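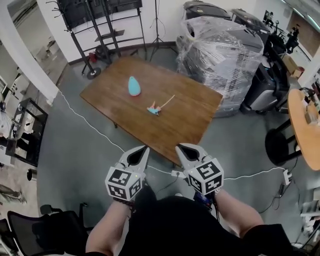

1. Summer water schedule for Worbridge

The Worbridge Water Office is posting the July watering schedule in this thread. It applies to all homes, shops and rented lots inside the town line. Please read all posts before calling the office.

2. Odd-numbered addresses may water lawns on odd dates. Even-numbered addresses may water on even dates. On the 31st, lawn watering is not allowed at any address.

3. Sprinklers may run before 9 a.m. or after 7 p.m. Hand watering of vegetables, young trees and potted plants is allowed at any hour, provided the hose has a shutoff nozzle.

4. The level at the Musden reservoir stood at 69 percent of capacity when the schedule was approved. The office will review the schedule if the level falls further. Any change will be posted here and printed on the back of the next bill.

5. Customers on the Garba Road line should expect lower pressure between 10 p.m. and 4 a.m. while crews replace 421 feet of main. Water may look cloudy when service returns to normal. Run the cold tap in the lowest sink until it clears - do not use the hot tap for this, as it draws sediment into the heater.

6. A first notice carries no charge. A second notice within the same season carries a fee of $25, added to the next bill. Fees may be appealed in writing within two weeks of the bill date. The appeal form is at the front counter.

7. Rain barrels are not covered by the schedule. Water collected from a roof may be used on any date and at any hour. Barrels must have a tight lid or a screen to keep mosquitoes out. A permit is required only for tanks that hold more than 1,000 gallons.

8. New sod and seed need a separate permit, good for three weeks from the date of planting. Apply before the sod is delivered. Permits are not being issued for Fulora Heights until the booster pump there is back in service.

9. Residents who find a leak at the meter should call the office and leave the meter box closed. A leak on the house side of the meter is the owner's to repair. One credit per year may be given for a repaired leak, and the plumber's receipt must be attached to the request.

10. Car washing at home is allowed on your watering date, with a bucket or a shutoff nozzle. Driveways and sidewalks may not be hosed down except to remove a spill that is a danger to health. 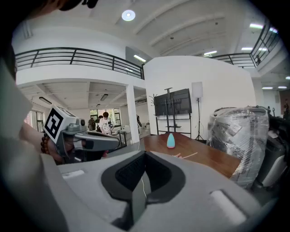 Hala Bennani: We are on a corner lot with one number on Mill Street and another on the side gate. Which one counts? Our neighbor was told to go by the gate.

11. In reply to Ms. Bennani: the number printed on the water bill is the one that counts. A gate number has no bearing on the schedule. If your neighbor received different advice from this office, please ask them to call so the account can be checked.

12. Questions about permits should be addressed to Dalia Kettani at the front counter, open 8:30 a.m. to 4 p.m. with a closure at noon for one hour. Reports of a broken main are taken day and night on the emergency line printed on your bill.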